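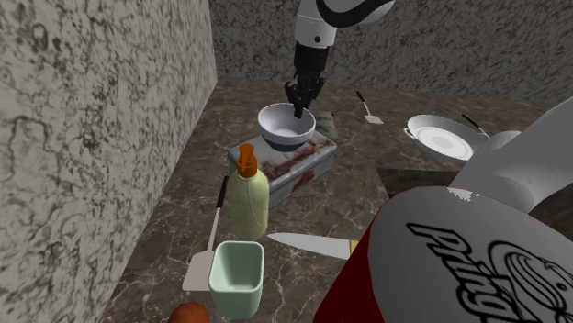 Gesture pad stops responding after screen lock

Opened by Christos Katsaros
Status: Solved
App: Mudonix launcher, beta channel

Hi all! First off, I love this launcher and I've got swipes set up for nearly everything. One snag though – after I lock and unlock the phone, the two-finger swipe down does nothing. Single swipes are fine. Restarting the launcher brings it back until the next lock.

Tried so far:
Cleared the cache, no change
Turned battery saver off, no change
Deleted the swipe and made it again, worked once

Reply from Chrysoula Fragkou, support
Thanks for such a clear report! Do you have the Gidbridge plugin turned on? And what's your hold delay set to?

Christos
Yes, Gidbridge is on. Delay is 100 ms, I like things snappy!

Chrysoula
Great, I can get the same thing on my test phone with those settings. The plugin wakes up slower than the launcher and the swipe gets dropped. Please set the delay to 400, then switch Gidbridge off and on again.

Christos
Wow, that did it! More than 2 hours of locking and unlocking and every swipe lands. It feels a tiny bit slower but I'm already used to it. Is a fix planned for the short delay?

Chrysoula
Yes, it's filed as 2,169 and I'll link this ticket to it. Enjoy the swipes!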